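Skonimus Kit Care
About us

Skonimus washes, mends, folds and packs sports kit for schools and clubs that would sooner have it done elsewhere. We work from one unit on the Ristden estate, with 13 staff, and handle football, netball, athletics and PE kit. We do not take dry cleaning, boots, shin pads or anything with a battery in it.

The firm began as Porkov Laundry, a general wash-and-iron service. School kit was a sideline until it filled most of the week, and the ironing side was then closed. The name changed at the same time. Customers who still have Porkov bags may go on using them.

What we do

Kit comes in by the bag, with a docket listing the contents by type and size. Each bag is checked against its docket before anything is washed, and differences are reported the same day. Washing is at 30 or 40 degrees, by care label. We use no fabric softener on polyester, as it clogs the knit and the garment then holds sweat. Red kit is always washed apart from white, and red kit with white panels goes in a cold first wash with a colour catcher. Most complaints about pink stripes come from kit washed hot at home once and sent to us afterwards. We can sometimes improve these but do not promise it.

Drying is on lines or at low heat. Elastic waistbands are kept off high heat altogether.

Repairs are limited to seams, hems, drawcords and waistbands. A waistband is replaced when it no longer returns to within 110 per cent of its marked size. Printed numbers are re-pressed if the edges have lifted. We do not re-dye.

Folding and packing

Folding is done by hand on padded surfaces. A hard table is quicker to wipe down but thin polyester slides about on it, and a felt-type cover holds the first fold still while the second is made. Covers are brushed between batches.

Shirts are folded with the sleeves in and the hem up to the collar. Shorts are laid flat, one leg over the other, with the waistband at the top, then folded once across. Side stripes should lie along the outer edge so that a left-over crease does not run through them. Sets are made up with the shirt underneath and the shorts on top - the size label has to be readable without unfolding. Each set is banded with paper and packed in number order, goalkeeper first.

Shorts take longer than shirts. The waistband gathers the cloth, and a pair put down in a heap has to be shaken out and drawn flat from both ends of the elastic before it will fold square.
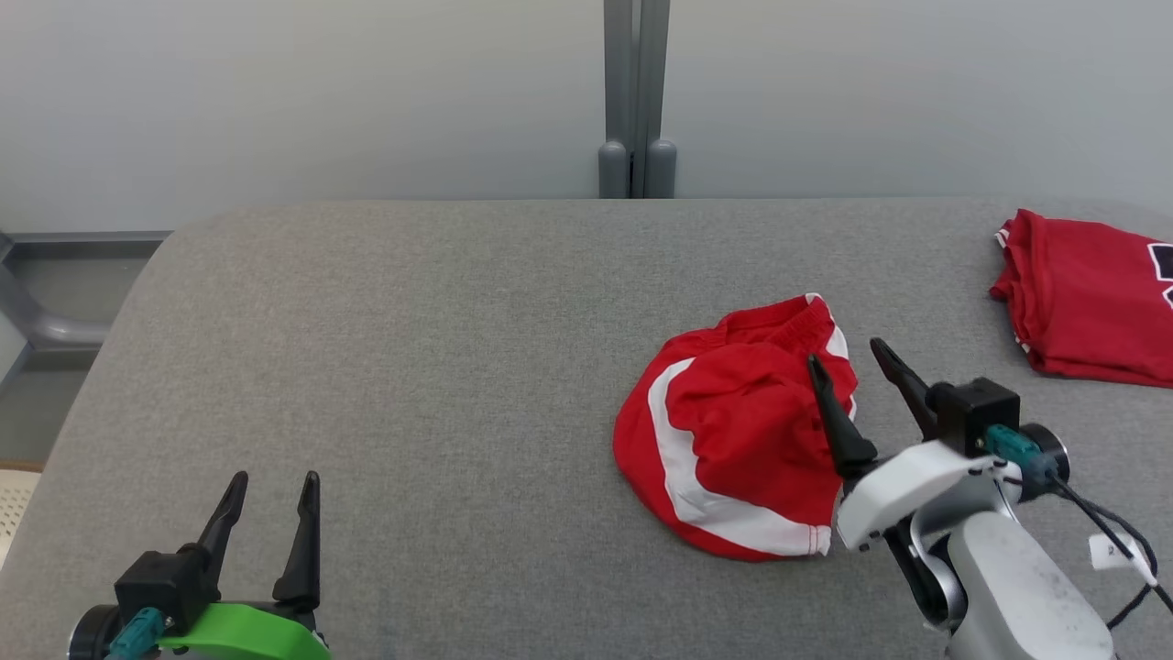
Razia Durrani wrote to us that her club had folded its shorts in thirds for years and found they fitted the bag better, and she asked why we did not do the same. Thirds do fit a narrow bag better. They also put two creases across the leg instead of one, and on striped shorts both of them show. We will fold in thirds if the docket asks for it.

Capacity and storage

We can process 2,000 garments a week in term time. The busiest month so far was May, when 3,537 shirts and pairs of shorts went out ahead of sports days. Out-of-season kit can be stored with us in lidded crates on the Kwiatkowski racking at the rear of the unit. Crates are labelled by school, sport and size range, and a list of contents is sent to the customer when the crate is closed.

Collections are made within the Ristden area. Schools further out may send kit by carrier, with the docket inside the bag and a copy by email.

Page last revised 4 May 2022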